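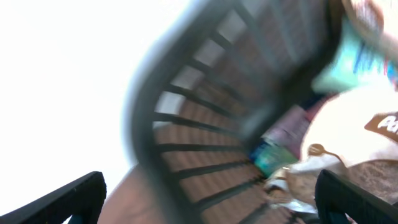

Trerard Allotment Society
Minutes of the meeting held on September 15, 2025

Present: Wumpini Bonsu (chair), Inese Toom, Aksel Mikkelsen, Ruba Ghanem, and me, Ott Vasiliauskas, taking the notes again. Apologies from the Oravec Lane end, who were all at the same wedding.

1. Last meeting
I read out the notes from last time. Inese pointed out that I'd put her down as against the bonfire when she was for it, as long as it isn't next to her shed. Changed. Everyone then agreed them.

2. Water
Most of the evening went on this, so sorry if it's long. The tap by the top gate has been dripping since the spring and the bill has gone up by £16 a month. Aksel has had a go at it twice and says the washer is fine and the fault is further down the pipe. He rang Gronditz, who put the trough in, and they can come out in October for £400 including the digging. Ruba thought that was steep and asked if we could have a second price. I did say we'd be paying for the drip the whole time we waited, but I take the point. Wumpini is going to ask the man who did the school's drains. If he can't beat it we go with Gronditz, and we don't need another meeting to say so.

We also talked about hoses. The rule is still no hoses left running on their own! I had three different people tell me about this in one week, and I'd love it if you told each other instead.

3. Empty plots
There are 4 plots free and 23 names on the list, and you'd think that would sort itself out in an afternoon. The trouble is that two of them are mostly bramble and people take one look and ask to wait for a better one. Inese suggested we cut them in half and let them as half plots, with the first year's rent free for anyone who clears one. I liked this a lot. Aksel was worried about people who have paid full rent on rough ground before (he was one of them, plot nine, he still has the scars). We went round it a few times and settled on half rent for the first year. Inese will write to the list.

4. Seed order
Ruba has the Preko catalogue and wants everybody's orders by the next meeting. Write the name and the page, please — last year we got a whole tray of something that none of us had asked for, and I've still got it coming up between my leeks. Broad beans and garlic will go in as a separate early order. Onion sets are dearer this time. Aksel asked if we could club together for seed potatoes as well and Ruba said yes, if he collects them.

5. Bonfire and soup evening
Yes to both. It'll be on the rough patch by the bottom hedge, well away from Inese's shed. Wumpini is doing the pumpkin soup and I've said I'll bring bread. Please don't add to the heap until the week before, as there may be hedgehogs, and we'll be moving the whole lot across before it's lit anyway.

6. Anything else
The padlock code is changing. Ask me for the new one, I'm not putting it in here.
Ruba has found a pair of green gloves, left hand badly chewed.
Aksel would like his long fork back, no questions asked.

Next meeting in October, same place. Wumpini will send the date round once she's heard about the drains.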